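The acceptance terms from Galtwood ran to 33 clauses, and Issa Rizk had read them all by the time the build finished compiling. Clause 3 was the one that mattered. The machine was to straighten a bedcover over an occupied bed without waking or touching the occupant. Lumetti had bid on the same contract and withdrawn in May. Stoltano had never replied.

"Run it," said Ekene Sani.

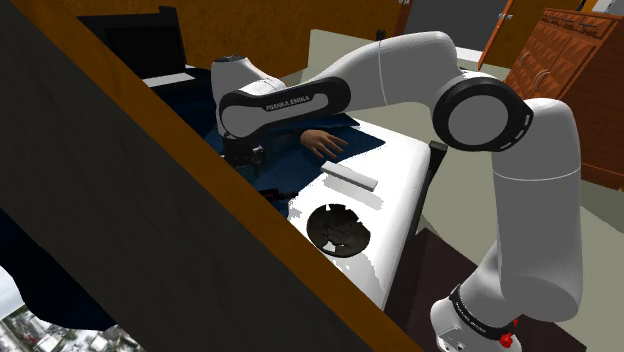
Clause 3 had been written by someone who made beds for a living, and it assumed things. It assumed that cloth was one object. In the solver the cover was a mesh with over 800 nodes, and every node had an opinion. It also assumed that an occupant would be easy to find. The hand lay palm down with the fingers spread, the gripper hung just beside it, and the planner had to decide which of the dark blue folds nearby was blanket and which was blanket with a forearm under it. Rizk watched the clearance figure. It went down, stopped, and went down again more slowly.

"What does it think it's doing?" Sani asked.

"Looking for an edge."

"My mother could find the edge in the dark."

"Your mother isn't limited to one arm and a joint torque table."

Sani wrote this down, or wrote something down. She had come from the hotel side of Galtwood and had once been timed on rooms herself. She didn't dislike the machine. She wanted to know what it would do at the end of a shift, when the sheets were the wrong size and the guest in the bed was ill.
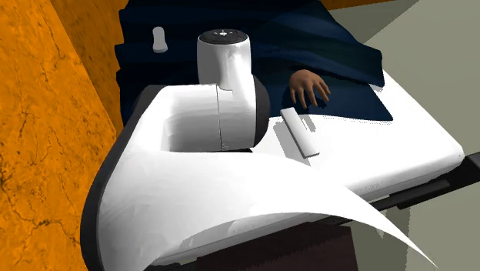 Rizk said it would stop. That was the default: when the confidence value fell under the threshold, it held position and logged a fault.

"And then a person comes."

"Yes."

"How often?"

He scrolled back. In the last 100 trials of the Havlíček routine — the gentle one — the fault count was high enough that he read it to himself first.

"Often," he said.

She turned to clause 3 and added a line in pencil, specifying who the person would be and what they would be paid. Then she initialed it, dated it 29 July 2022, and asked him to load the next run.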